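Bench cell budgeting

Bench cell budgeting is the planning of purchases for a small tabletop robot station, usually one arm, one gripper and a work surface. The term is common in teaching shops and small manufacturers, where a first cell is often bought out of a general tools fund. Gear assembly is a favorite starting job, and a wonderfully good one: the parts are small, the fit is demanding, and the whole task takes up very little table.

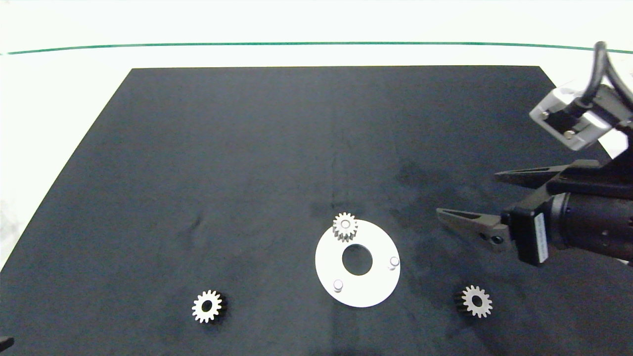

Gear assembly station with a parallel gripper, a white plate with two pegs, and three spur gears.

Scope of the budget

The arm gets most of the attention, but a full budget also covers the gripper, fingers, fixtures, mats, cables, sample parts and staff hours. The Rurnomberg method, named for the training center where it was first taught, sorts these into "stays" (things that outlive the first job) and "goes" (things made for one part only). Plates and pegs are nearly always "goes." In the center's own worksheet, fixtures and work surface together take 15 percent of the total, and spares another 5 percent.

Gripper fingers

Fingers are where a modest budget can do exciting things! A slotted, tapered finger saves material, and a rough grip pad on the inner face can help with small metal parts. Pads wear, so they are listed as a yearly cost and the fingers as a one-time cost.
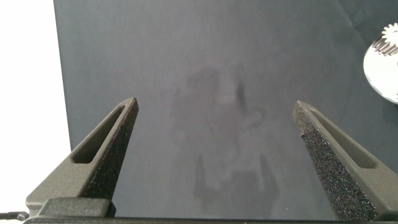 Many shops order fingers in pairs with at least one spare pair on the shelf. The Flukby parts list, a widely copied template, gives fingers their own page, with room for tip width, opening and pad type. It also has a line for trial parts, which new buyers tend to forget. Gears used for practice get dropped and scuffed, and the template suggests setting aside 27 of them for the first month.
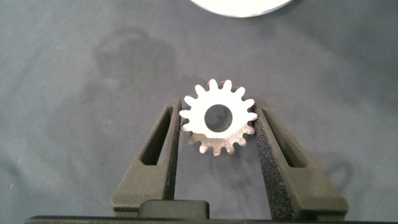
Holding a gear by its toothed rim leaves the bore clear to go over a peg, but it asks more of the fingers than gripping a smooth disk. Planners therefore settle the grip before asking for quotes. Zestex, a supplier of starter cells, prices its finger sets by grip type, and a set for toothed parts is listed at $903.

Timing

Orders are often placed in November, ahead of the new budget year. Fixtures can be drawn up while the arm is on its way, and a cardboard mock-up of the table is a cheap and surprisingly fun way to check reach.

See also
Iwasaki table layout
Gripper finger design
Spare parts planning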